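February, early, still dark out

Woke before five and could not get back to sleep, so I made coffee and sat down with the parish boxes again. The fireside talk is two weeks off and I have a title and not much else. Leokadia Pietrzak wants a paragraph from me for the printed notice, with a few lines on who I am. I wrote that I taught school, that I am retired, and that I have been reading the Grermont church records for longer than I meant to. She can cut the last part.

Rain boots, three pictures.
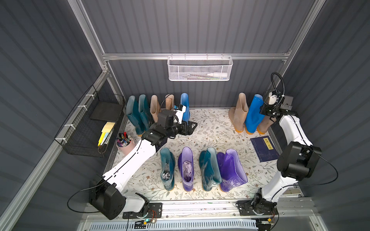
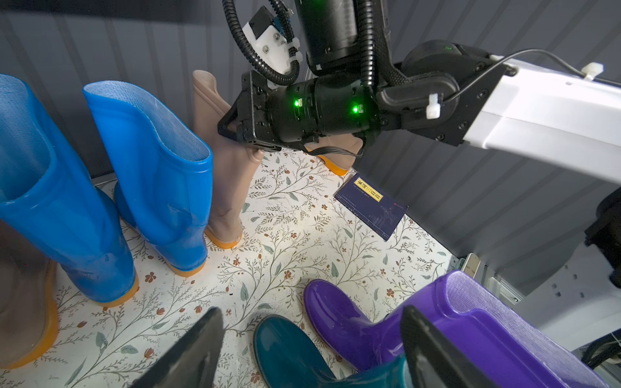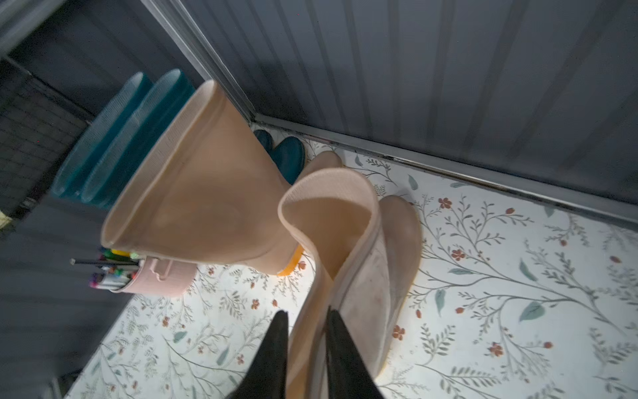 The talk is supposed to be on the Gututska families, the ones who came over the ridge and built their own meeting house when the Grermont congregation would not give them a pew. That is how the story gets told. The minute book tells it a little differently. They were offered pews, at the back, and they were asked to pay the same rate as the front. Their elder wrote a letter declining. I have read it maybe ten times now and it is very polite.

The minute book runs to 273 pages and the clerk's handwriting changes near the middle. The first clerk wrote down everything, even who coughed through the sermon. The second wrote "business as usual" and signed his name. The split falls in his years – of course it does.

Wiroj Limsakul called after breakfast. He has finished going through the burial register and found two entries that don't match the stones. One is a child listed under the mother's family name. The other has the right name but was put down a year late. He thinks the sexton filled in the whole year from memory. I asked him to send me copies before I say anything about it in public, as the Segura family still has people in town and Lucía Segura will be in the front row.

Went over to the library at noon to see the room. It holds around 100 with the folding doors open. Nuria Gallardo thinks we should leave them closed and I agree with her. The last talk I gave there drew a decent crowd, but there was pie.

Worked on the opening until supper. I had started with the founding of the meeting house and it read like a plaque. Took that out and began with the letter instead. I will read it aloud in full and then go back to how the two sides got there. It runs long. I may drop the part on the hymn books, though I like the part on the hymn books.

Ozan Güneş has offered to run the slides. Need to ask him if he can make the map bigger – the creek hardly shows.

Knee sore tonight. Letter to the archive still not mailed.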